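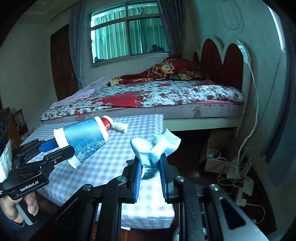 I gave up coffee after lunch in October and I have been meaning to write down how it went, mainly because two people have asked and I keep giving them different answers.

For years I drank 6 cups a day. I never thought of that as a lot. One before getting dressed, one on arriving at work, one at the ten o'clock break, one after lunch, one to get through the afternoon and one when I got home, which I drank standing up in the kitchen with my coat still on. The last one was the best of the lot and the one I miss.

The trouble was sleep. I would go off quickly enough and then be awake at five to three, looking at the ceiling and going over whatever had been said in the office that day. I tried a new pillow. I tried moving the bed to the other wall, and that meant the wardrobe door would only open halfway, so it went back. I tried reading, but I chose a book about shipwrecks and it did not help.

Igor Krajčí, who I used to share a desk with at Bretex, said it was the coffee. He had said this before. He drinks one cup in the morning and then hot water for the rest of the day, plain, out of a jam jar. I told him I had been drinking coffee in the evening since I was nineteen and had slept perfectly well for most of that time. He said I wasn't nineteen now.

So the rule was nothing after one o'clock. I didn't cut down bit by bit. I stopped on a Monday and had a headache until Thursday, a dull one behind the eyes, and was short with everybody. By the weekend it had gone.

The first thing I noticed was how much of it was the walk. From the office to the kiosk on Rostska and back is ten minutes if there is no queue, and I had been doing it twice each afternoon without counting it as a break. When I stopped the coffee I stopped the walk too, and by four o'clock I felt terrible and blamed the lack of coffee. It took me a good fortnight to see that I was just sitting still for five hours. Now I go out at half past two and walk to the tram stop and back and buy nothing.

The second thing was finding something else to drink. Most herbal tea tastes of the box it came in. Peppermint is all right but I got tired of it. Rooibos I can't get on with at all. I bought a bag of roasted barley drink from Hirko, the little grocer behind the post office, and that is the closest I have found. It is brown and slightly burnt and if you put milk in it your hands believe it is coffee. It comes in a plain bag with a label stuck on crooked, and you need two heaped spoons, whatever the label says. I let it stand for five minutes with a saucer on top.

I did try decaf. I know people swear by it. I found that it made me want the real thing, and on the second Saturday I had the real thing, at five in the afternoon with a slice of poppy seed cake at my sister's. I was awake until after two. I suppose that was useful to know.

As for the sleep, it is better, though it isn't perfect. I still wake up some nights but I go back off, where before I would lie there until the alarm. It took longer than I expected. The first two weeks were no different and I nearly packed it in. In the third week I slept through on four nights and since then it has mostly held. Dreams are longer and very dull. In one of them I was filling in a form for a parking permit and I woke up before I could post it.

I have kept the morning cups. There are three of them and I enjoy them more than I did. I make the first one in the small pot, sit down with it, and don't look at anything until it is finished.

Christmas will be harder. My mother makes coffee at four every day and takes it badly if anybody says no. I am going to take the barley with me in a jar and see whether I can get it into the cup while she is cutting the cake.

If anybody knows of a barley drink that isn't ground quite so fine, please leave a comment. The last inch of the Hirko one is mud.

Posted December 22, 2020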